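Workshop tips: getting good work from a Velton bin picking kit

By Barbara Zawadzka
2020-01-11

I have used the Velton bin picking kit in our small workshop since April, and readers often write to me with the same questions. So I collected my tips in one place. The kit is sold by Brorkard as a rental with support, and you can use it with most small arms. I pay the normal price for it, 400 a month, and the firm did not see this text before you.

What you get for the money

The kit is the gripper fingers, the software (it is called Plosonari) and a one-day visit of a technician. The bin, the table and the clamps you must find yourself. This is written in the offer, but in small letters, and I missed it the first time.

Choosing the bin

Take a metal bin with a flat floor. Plastic bins bend when the gripper touches the wall, and then the arm stops and waits for you. A divider with a slope is useful, as the bars slide down from it and do not stay in the corner. Please expect that the paint on the slope will suffer. I do not repaint mine.

If there is a gap where the divider meets the floor, close it with metal tape. Press the tape down with a spoon or a piece of wood, beginning in the middle and going to both sides. Thin parts like to hide in such a gap, and the fingers cannot take them out.

Holding the bin in place

The Velton manual proposes to screw the bin to the table. I prefer spring clamps, the common kind with orange tips, because I want to take the bin off for cleaning. Put one on each side. Then move the arm slowly by hand control through its lowest positions and look if the handles are in its way. Mine were, on the right side, and I turned the clamp.

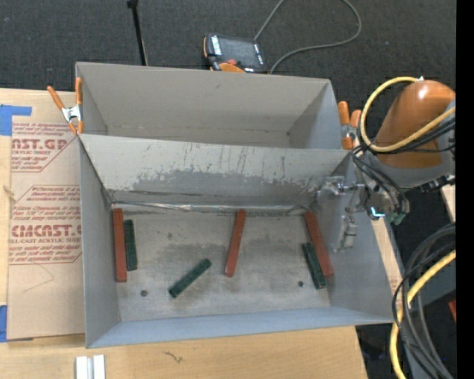 Starting with few pieces

1. Begin with six bars, in two colors and two lengths. A full bin looks impressive but you learn nothing from the mistakes.
2. Leave some of them near the side walls. These are the difficult ones, and it is better to meet them early.
3. Run 20 picks and write down every miss.
4. Change only one setting, then run 20 again.

With the standard settings I had 18 good picks from 20 in the open part of the floor. Near the walls it was clearly worse. After I made the approach angle steeper, as Mr. Þorgeirsson from the Brorkard support line told me, the walls became acceptable.

Hoses and cables

Give the hose a large loop near the wrist. A short hose pulls on the tool when the wrist turns, and the position becomes wrong by a small amount. Check the loop again after 70 hours of work.

Cleaning

Wipe the bin floor with a dry cloth at the end of the day. For dark smudges use a little dish soap, but keep water away from the tape.

Is it worth the price?

For one product in large numbers, I think no. A simple feeder is cheaper. For mixed parts in small series I would rent it again, but ask Brorkard for a second pair of fingers in the contract. The delivery of mine took three weeks.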